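ok so I finally watched Gistside last night and I have to talk about it somewhere, because my sister fell asleep at the halfway mark and is useless to me

if you missed the trailer: Austra Pētersons plays a ferry mechanic who finds out the island she services every week has been sold, with the people still living on it. She has until the last boat to get her dad off. Her dad does not want to get off. That's basically the movie

it's directed by Tarmo Grigaitė, who made Stavari, the snowplow one. I loved Stavari. I've made at least four people watch Stavari and one of them still speaks to me

this one is slower to start. The first half hour is a lot of engine rooms and people not answering the phone. I was a little worried! Then the dad shows up with the dog and the whole thing wakes up

Austra Pētersons is SO good in it. There's a bit where she's reading the sale letter out loud and she keeps stopping to fix the same bolt, and you can hear her voice getting smaller each time. I rewound that twice

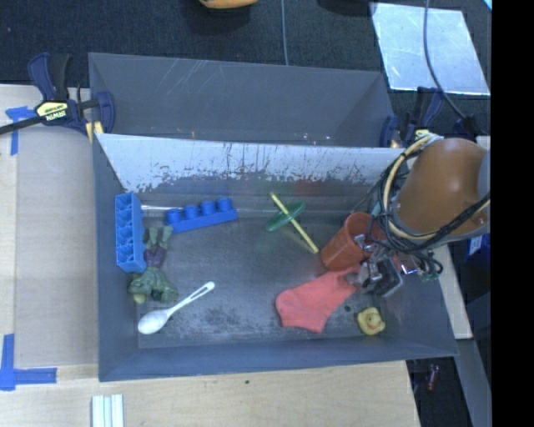
the guy from the buying company (Hoekstra, we never get a first name) could have been a cartoon villain, and for maybe two scenes he is. But then he gets seasick on the crossing and she has to hold his briefcase, and after that I kind of wanted him to be ok??

things I didn't love: the music. Every time somebody looks at water there's a cello. I get it. Water is sad

also there's a whole subplot with a cousin in Drimatberg who calls three times about a car and then never comes back. I was sure the car was going to matter. If anybody has seen it and understood the car, please, my replies are open

spoiler-ish for the next post so skip it if you care

the ending is just the boat leaving, in one long take, and you don't find out who's on it until they pass the harbor light. I timed it on the second go and it's 446 seconds. I held my breath for a dumb amount of that and had to stop

ok spoilers over

my theater had 63 seats and around 8 people in them on opening weekend, according to my friend who went, and that makes me sad. I waited for it to stream like a coward so I guess I'm part of the problem

it's up to rent now, Mon 22 June is the last day at the lower price and then it goes up by two bucks. Subtitles are fine, but turn off the "enhanced" ones – they tell you who is on the phone before she picks up

overall I'd put it just under Stavari and way over everything else I've seen this year. Watch it on a real TV if you can, the night scenes were mud on my laptop

going back in tonight with my mom. She has opinions about ferries

update: mom says the car belonged to the dad. I have no idea where she got this from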